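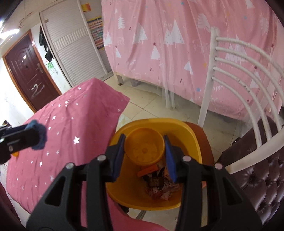 3.2 Collecting the examples

We wanted tidying data from real homes, so we sent the grippers out to people who live in them. Each person got two hand-held grippers and a short task sheet, and Vasylyna Kushnir walked them through it by video call. I had pushed hard for a plain gray tray as the container (easier to segment!), and I'm glad I lost that one. What people picked was much more fun, like the round yellow-orange tub here, with patterned fabric piled in the bottom and an orange bowl or lid lying on top of it. A policy that has only ever met gray trays has no idea what to do with that.

The tabletop part uses small household things: a cup, a cable, a bit of cloth, whatever is lying around. Cloth is the one I worried about most, as it never bunches up the same way twice, so we asked for 25 cloth grasps per home and let people grab it however they liked.
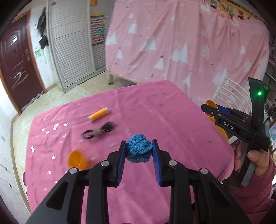

Figure 4a. Cloth held between the blue finger pads, with a second gripper in use at the right.

We ended up with 1233 episodes from seven homes, which Bohdan Karpenko and I then cut into single grasps by hand (a long April, that one). We kept the messy ones too, including fumbles and second tries, and only threw out clips where tracking dropped. For cups we left the grasp direction open, and I love how much variety that gave us – sides, rims, odd angles, all of it. We held back 120 episodes for testing and didn't look at them until the model was fixed.
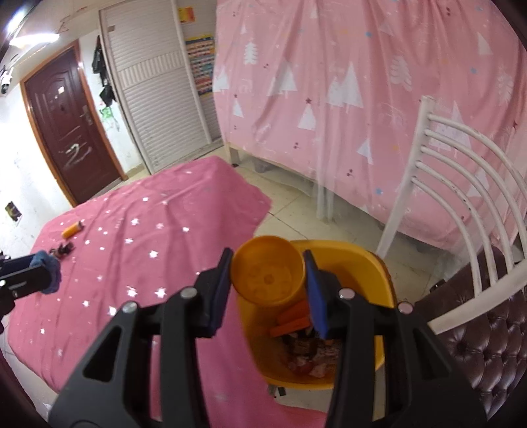
Figure 4b. Orange cup gripped above the yellow container, open side up.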